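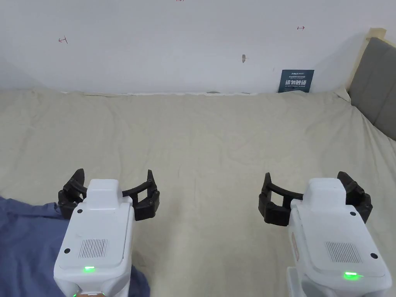
Soft Goods Handling Group

Notes > Grippers > Hand-held

Search this blog Go

Vemex or Emeck fingers for laundry work

Posted October 19, 2020 by the Sitine bench blog

I have been going back and forth on fingers for the hand-held grippers since August, and I think I have handled enough cloth now to write down what I found. We had two sets to choose from. The Vemex set has a longer curve and a narrow tip. The Emeck set is shorter and stiffer, with a wide pad at the end. Both bolt onto the same base, so swapping them is a matter of a screwdriver and a bit of patience.

The job I care about is clothes on a bed. Clothes on a table are easier. The table doesn't move when you push on it, and you can run the tips along it until they slide under the edge of the fabric. A mattress gives way. You press down to get under a hem and the sheet goes down with you, and then you close the fingers and come up with the shirt and the sheet together. I did 300 picks over 4 days, split evenly between the two sets, and wrote down only whether I got the garment alone on the first try.

The Vemex fingers got more clean picks than the Emeck ones on thin knits. On towels there was no difference that I could see. Where the Emeck set did better was in holding on once the cloth was up.

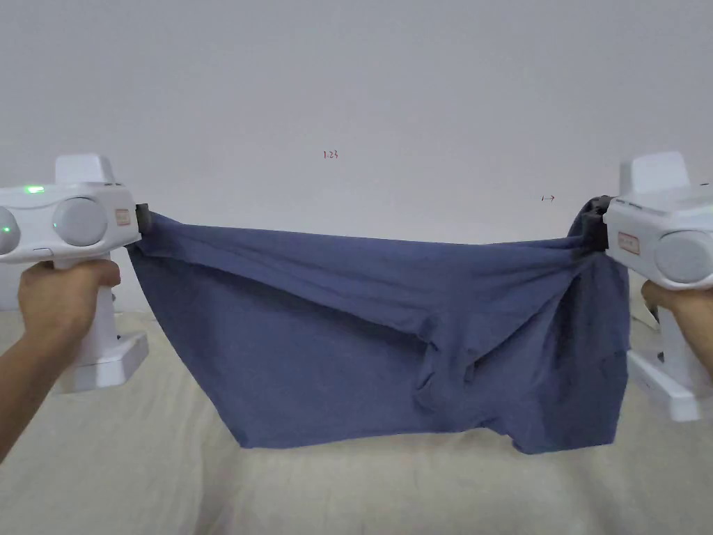 Holding matters most when both hands are pulling. If one side slips, the waistband or hem goes slack and you have to lay the whole thing down and start over. I ended up setting the pull lower than I wanted to with the Vemex tips, and that was good enough for light things. For jeans I would still use the Emeck set.

I also tried two controllers. The Vashisht board reads the trigger faster, and you can feel it. The older board has a small lag between your finger and the jaw, which is fine for boxes and annoying for cloth. The first Vashisht firmware dropped the connection on me 16 times in one afternoon. The update fixed most of that – I have had one drop since – but I still keep the old board in the drawer.
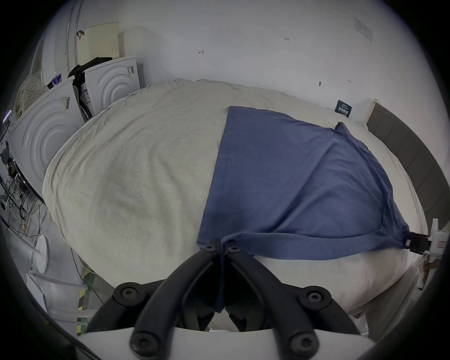
Camera placement took longer to settle than the fingers did. I wanted the tips near the middle of the picture at the moment they close, and I wanted enough of the bed behind them that you can tell where the garment is lying. A narrow lens gives a nicer view of the fabric and loses everything else. With the wide one you get the two tips meeting on a fold of the blue T-shirt, and the headboard is still in view on the right, so it is easy to work out which way the shirt is pointing. The price is that straight things near the border come out bent. I can live with that.

One small complaint about screws. The ones at the tips are small, and I stripped one of them on the second swap. Use a driver that fits.

The total for spare tips and screws came to 89 dollars, most of it tips. I have left the Vemex set on for now and will try fitted sheets next, with the pull set where it is.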